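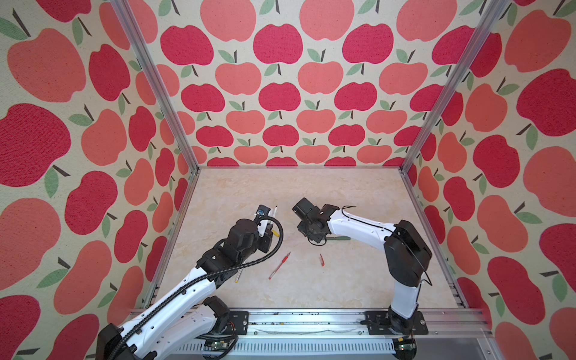 Photo: Sneha Bajpai

From: Teodoro Dalisay
To: Wirkdale Tinkerers list
Subject: Re: the Avley open day, did anyone go?

Hi all,

Yes, I went! Sneha and I drove over together in November and I've been meaning to write it up ever since. One of Sneha's photos is at the top and there's another one further down. I'll answer your points in order, more or less.

> I had to skip the open day and I'm sorry I did. Was the two-arm
> demo any good? I heard it was just sorting pens, and I couldn't
> work out why that would pull a crowd. Also, was it worth the
> drive, and is there parking? My last trip to Avley ended with
> me walking half a mile in the rain.
> - Prajapati

Parking first: there's a lot behind the building now, turn in after the tire place and keep going even when it looks like somebody's driveway. We got a spot at 5 and it was filling up fast. It's 2 bucks, coins only, so raid the cup holder before you leave home.

OK, the pens. I get why it sounds dull! I thought so too, walking in, and then I stood at that table long enough that Sneha went and got a coffee without me. You've got two white arms bolted to one aluminum rail, both reaching into a box papered with apples (red ones and coral ones, very 1970s kitchen, my aunt would have loved it), and a mess of pens on the bottom. One arm holds a pen up and the other one sits across from it with its fingers open, and I was leaning in like it was the ninth inning. I've spent enough evenings trying to get my own little arm at home to pick up a marker that I know what a pain a pen is. They're skinny and they roll, and the shiny ones are worse.

What I liked is that they didn't tidy things up for us. It was a real junk drawer assortment, ballpoints and caps and all sorts, lying every which way. I've been to demos where everything sits in a foam cutout and you come away thinking it's all solved. 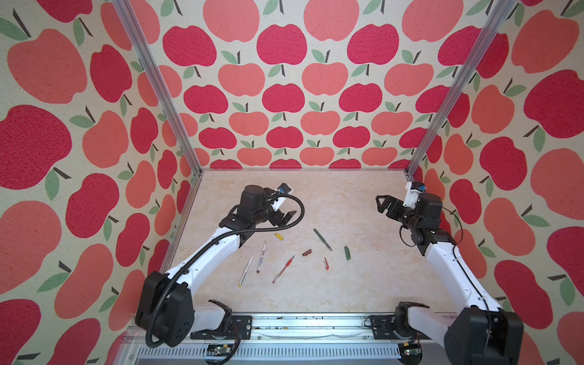 Both arms over the pens and caps, grippers empty. (S.B.)

You can see in Sneha's second one that each arm has its own little camera mounted up by the gripper. I asked the guy at the table about those and got a long and very patient answer, some of which I followed. The part I did follow was that a camera riding along on the arm gets a decent look at the pen right when the fingers are closing on it, and a camera farther off often has the arm itself in the way. I'm tempted to try that at home with the spare webcam, if I can figure out where the cable goes. Look at how they've done theirs, by the way - that corrugated conduit on the left arm has a big lazy loop in it, and I think my cables have been way too tight.

The rest of the day was a mixed bag. The Bullaline people had a conveyor going and it was loud, so I can't tell you much about it beyond that. There was a talk upstairs in room 266 that I wanted to catch, but the sign pointed the wrong way and by the time we found the room they were stacking the chairs. If anybody got the handout, could you scan it? The man at the front desk told us they'd had 920 people sign in, and I believe him, the line for the restroom alone was something.

So was it worth the drive? For me, yes, for the pens by themselves. Sneha says yes with the footnote that the coffee was bad.

One question back to the list. Has anyone here tried swapping out the fingers on a small gripper for something softer? Mine are bare printed plastic and they squirt a round marker across the room about every other try. I was thinking bicycle inner tube, cut into strips and glued on, but I don't know what glue holds on that stuff. Contact cement?

Prajapati, if you want to go to the next one we have a seat in the car. We leave from the Wirkdale library side, and Sneha picks the music.

Teodoro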